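Galeo Shelf Handling Project
Progress report to the Ambrose Fund, second period
23/07/2021

Dear all,

We are over the hump. When we wrote to you in March we had a recording setup that worked on good mornings and a handful of examples we were a bit shy about showing. We now have 3,000 accepted examples in the set, all of them checked by a person, and the first training runs on the full set have started. It has been a really good few months and I'm glad to be able to write this one!

What we collected

The set covers shopping tasks: picking packaged goods out of a display, putting them in a basket, moving the basket, and putting things back where they came from. Every example is one complete attempt, driven by a person using the remote controls, with the wrist camera view, the joint readings and the gripper opening saved together. We also write a short line of plain English for each one ("put the yellow bag in the basket"), and we now write it after the attempt is over. In the first period we wrote it beforehand, and operators sometimes did something slightly different from what the line said. Those mismatches took Cường the better part of two weeks to weed out.

Snack bags have taken up most of our attention this period. They fold and they slide over each other, and the shiny surfaces throw highlights straight into the wrist camera. Our early model was trained mostly on boxes and cans and had no idea what to do with a bag whose corner had tucked under its neighbor. So we went heavy on chips: different colors, different ways up, bags in the basket and bags still in the bin.
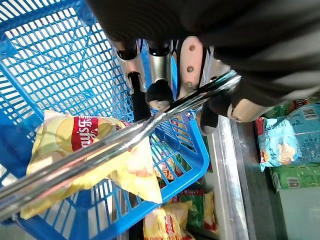
Bogdan Tudose
Data Collection Lead, Galeo

The basket itself deserves a paragraph, as it was the subject of a long argument at our last review. The blue mesh lets light and color through, so the camera often gets the goods in the bin and the basket grid all in one view, with the metal bar across the top of everything. Some of us wanted to switch to a solid basket and make life easier. We kept the mesh. Shops use baskets like this, and the model will have to cope with seeing a red or green package through a blue grid and knowing it hasn't been picked yet. I was on the losing side of that argument and I've come around completely.

What went into the bin and what came out

We rejected 500 attempts. The biggest group was bad grips on the bar, where the fingers closed at an angle. The second was camera dropouts, which ended once we replaced the cable at the Kullgate site. A smaller group was thrown out over late or missing labels. We have kept 117 of the rejected attempts in a separate folder, marked as failures with a note on what went wrong, and Cường Triệu would like to try training on them next period to see if the model can learn to spot a bad grip early. It's his idea and I think it's a lovely one.

Early results

Please treat this as a first look. On bags the model had seen in training, in new positions, it completed 86 percent of the test picks. On packages it had never seen, it does clearly worse, and small bags lying flat are the hardest. We want more test runs before we put a figure on that. Basket moves look steady so far, but we have tested them less than we planned to.

Changes to the plan

We moved the drinks tasks to the next period to make room for the extra work on bags. The second station, at Cleneck, opened later than scheduled, and the operators there are still in training. Spending is within budget, apart from fingertip pads, which wear faster than we allowed for. The table at the back shows the overspend and where we'd like to move money from.

Next period

Drinks and glass jars first, then crowded bins with mixed goods. We will also record at Cleneck under their lighting, which is much yellower than ours, and run the same tests at both stations. If any of you would like to come to Kullgate and drive the arm for an hour, please do. Write to me or to Cường and we'll set it up.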